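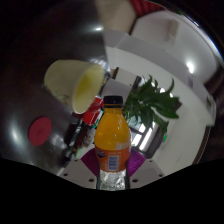
Orange soda in the purple pads, gripped low on the bottle. Wide-angle view from the tool.

Hand Gripper Build, Gallery 2
Manninen shared workshop
Posted Oct 12, 2018

This page covers the second version of the hand-held gripper. The first one is on the Gallery 1 page and has mostly been taken apart for screws. The goal is the same as before: a tool you hold and close by hand, with a lens looking down at the fingers, so that whatever we learn about gripping can be used later on the Vandinine arm at the back of the shop.

What changed from version one

The finger pads are the main change. The old ones were smooth and let go of anything with a curve to it. The new ones have a fine rib across the face and are printed in magenta-purple, the color left on the spool. They press on the bottle from both sides and sit just above the clear ridged section.

The body plates are white and angle out to the left and right in a shallow V. The first set was flat across and got in the way of the fingers. The small round holes are grouped toward the lower edges. Print time for the pair was 210 minutes with the layer height we normally use.

The lens is a fisheye and bends everything near the outside. Cabinets come out as arcs and a tabletop looks like a bowl. Straight lines can be recovered in software, but we have left the gallery copy as it came.

Settings and parts

Trigger spring: Clurent, the softer of the 2 we tried
Finger opening: 70 mm
Recording: Skillatance logger, card holds 2,000 clips
Tabletop: dark and glossy, picks up every ceiling light

Still to do

Glare on the table is a problem for the tracking software, so a matte mat is next on the list. The trigger also needs a stop at the closed end. We plan to have both done in November and will start Gallery 3 then. Print files for the pads and plates are in the shop's shared folder under "gripper v2".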